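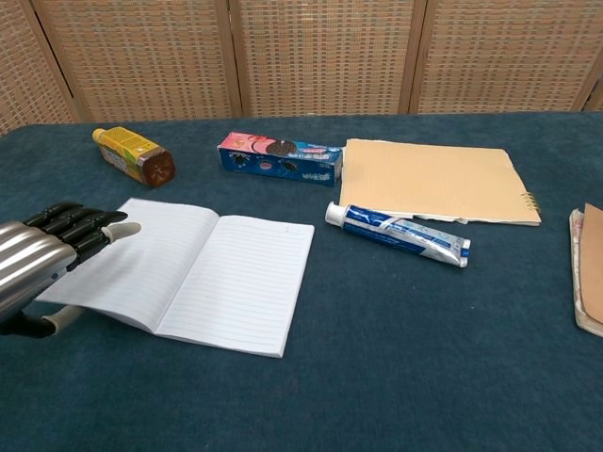

Chapter 7
Choosing a Hand: How to Read a Supplier's Offer

After studying this chapter, you should be able to:
- separate the measured values in an offer from the promised ones;
- explain why thin and soft objects need their own test;
- compare a purchase with a monthly service contract;
- write a short list of questions to send to a supplier.

7.1 The Brevis hand

In the previous chapters we studied joints, motors and sensors one by one. A buyer does not meet them in this way. The buyer receives an offer of a few pages and must decide from it whether the product is suitable for the work. In this chapter we will read one such offer together, from the first page to the last.

The product is the Brevis, a jointed hand sold by the firm Baláž as a kit. The kit contains the hand, a mounting plate, a set of spare finger pads and the control software. The customer in our case is Zarnness, a company which packs school and bathroom supplies for small shops. Its goods are of many shapes: exercise books, spiral sketchbooks, boxes, tubes and bottles. Wilmer Mamani, the engineer responsible for the purchase, asked for a trial of 30 days before signing.

The offer says that the hand "handles all common stationery." Such a sentence cannot be checked. Mamani therefore wrote his own test, in which every object was presented 32 times. A rigid box gives the fingers two firm sides to press. An open exercise book is a more difficult case. Its pages bend, the edge is very thin, and the fingers must come down close to the table without pushing the paper away. A tube changes its shape when it is pressed, so the closing force must be set again for it.

During the trial the hand made 273 attempts with paper goods, and 79 of them had to be repeated by an operator. The supplier considered this a good result for new software. Mamani did not agree, and his letter of reply is printed in Section 7.4.

A second firm, Bivwood, offered the same kind of hand as a service, with maintenance included in the monthly price. We will return to this offer when we discuss cost in Section 7.5.

Before you continue

Write down which three values you would ask Baláž to measure again, and under what conditions. Keep your notes, as you will need them for the exercise in Section 7.3.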